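April, bench log, started 8:40

Coffee first, then the logs from last night's run. The overnight job on the planner finished, which I didn't expect. It did 69 planning queries against the saved start poses and failed on 11. Before the change it was failing on more than that, but I didn't save the old seed list, so I can't say how much of the gain is real. Writing the seed list to disk from now on. Added that to the run script before doing anything else, so I can't forget it.

The 11 failures are not spread evenly. Most of them are the right arm trying to leave the basket after a grasp. The planner finds the lift and then stalls on the transit because the collision model for the basket is one closed box. I made it that way in a hurry and put the top face of the box well above the real rim. So the arm starts the query already in collision with a thing that isn't there, and the start-state fixer nudges it in whatever direction it likes. Sometimes that is up. Sometimes it is sideways, into the wall of the basket.

Replaced the box with five thin slabs, a floor and four sides. It took until about 10:30, mostly because the scene file loader in Tirness wants the parent frame declared before the child and gives no error when it isn't. It just puts the object at the origin. I have lost time to this before and I know I wrote it down, but I wrote it down in the old notebook. So again: parent first, then child.

After that the replays went better. I ran the failed queries alone and 3 still fail. All 3 have the elbow near its joint limit at the start, so that's a different problem and can wait.

Next was perception. The Skovance node is supposed to return one pose per cup, and for anything opaque it does a decent job. Clear plastic is still bad. The depth comes back with holes in it and the wire pattern from the basket floor shows through, so the segmenter splits the cup into strips and drops most of them as too small. I lowered the minimum cluster size and got the cup back, plus a lot of junk from the basket wires. Raised it again.

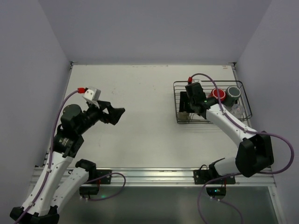

What I want is for the segmenter to work from the color image first and only use depth to place the result. That is how the Väisänen branch does it. I checked the branch out around lunch and it doesn't build against our message definitions — two fields were renamed and one changed type. Not a big job. I fixed the renames and left the type change with a note, since it touches the recorder too and I don't want to break playback of the old sessions.

Ate at the desk. Shouldn't, but did.

Afternoon was control. The left arm has had a small buzz when it holds position, and I'd been blaming the gains. Plotted commanded against measured for the wrist joint and the commanded line is the one with the ripple in it. So the controller is doing what it is told. The ripple comes from the interpolator, which gets its waypoints at one rate and resamples at another, and on a hold it was alternating between two values that differ in the last few digits. I put in a check: if the new target is within tolerance of the old one, keep the old one. The buzz went away in the plot and also in the room.

I should have plotted that a month ago instead of turning the gains down. Put the gains back where they were. Left arm tracks better on the fast moves now, no surprise. Right arm has the same patch but I only tested it at low speed.

Then a dull hour on tooling. The Gustham viewer opens every camera stream at startup whether or not you asked for it, and with both wrist cameras plus the fixed one it takes long enough that I go do something else and forget I was waiting. Made the streams lazy. It opens right away now and each view fills in when you click on it. One bug left: if you click away before the first frame arrives, the view stays gray until you restart. Wrote a ticket to myself.

Around 4:00 I tried the two-arm handoff in simulation with the new basket model. Right arm lifts out, moves to the middle, left arm comes in to take the cup. It planned both arms, but in sequence, with the left arm sitting still through the whole lift. It's safe and it's slow. The planner supports a joint query for both arms together and I have been avoiding it because the last time I tried, it ran past the 40 second timeout on nearly everything. With the smaller collision shapes that may be different. Haven't tried it yet.

Also noticed the handoff pose is hard-coded in two places with two different values. The one in the config is the one being used. Deleted the other.

For tomorrow:

- joint query for both arms, same timeout, same seeds, compare
- test the interpolator patch on the right arm at full speed
- type change in the message definitions, recorder included
- elbow limit on those last failures, maybe just a better preferred pose for the redundancy solver
- gray view bug if there is time, and there probably isn't

Committed everything except the Väisänen work, which is sitting in a stash. Started the overnight job again at 6:15 with the full query set and the seed list saving to disk. Checked that the file was there before I left.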